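# Premgate Counter Scale, 12 kg

The Premgate is a bench scale for delis, bakeries and small grocery stores that sell by weight. It reads in grams or ounces and has a display on both sides, so the customer sees the same number as the person serving.

Clemmont has sold the Premgate to food stores since the first version. The current model has a wider pan and a sealed keypad. Cheese, cold cuts, olives, loose tea and bulk candy are what most shops put on it.

## Specifications

- Capacity: 12 kg
- Smallest step: 2 g
- Price memory: 100 items
- Direct keys: 12
- Pan: stainless steel, lifts off for washing
- Battery: up to 200 hours with the backlight off
- Power: wall adapter included

## Setting up

Put the scale on a level counter and turn the four feet until the bubble sits in the ring. Switch it on with the pan in place and nothing on it. Wait for the zero before you weigh.

To store a price, enter it on the keypad, hold SET, and press the key you want. Prices stay in memory when the scale is unplugged. If you weigh into tubs, put the empty tub on the pan and press TARE. The tare clears when you press it again with the pan empty.

## Cleaning

Wipe the body with a damp cloth and dish soap. Don't spray it, and don't use bleach on the keypad. The pan can go in the dishwasher. Crumbs collect under the pan support, so lift that out too at closing time.

## Ordering and delivery

Scales ship from our Torkport warehouse. Stores in the Cabanatuan area can pick up their order at the Clemmont front desk. Label rolls are sold separately in boxes of 12.

If you are fitting out more than one counter, write to Noreen Magsi in store accounts and list the items you sell. She can have the price memory loaded before the scales go out. Changes to the list after shipping have to be made at the store.

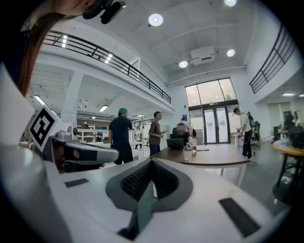 ## Warranty and service

The warranty is two years and covers the load cell, keypad and both displays. It does not cover drops, liquid inside the case, or adapters from other makers. Keep the carton, as scales returned without it often arrive with a bent pan support.

Prices and specifications on this page were last checked January 22, 2021.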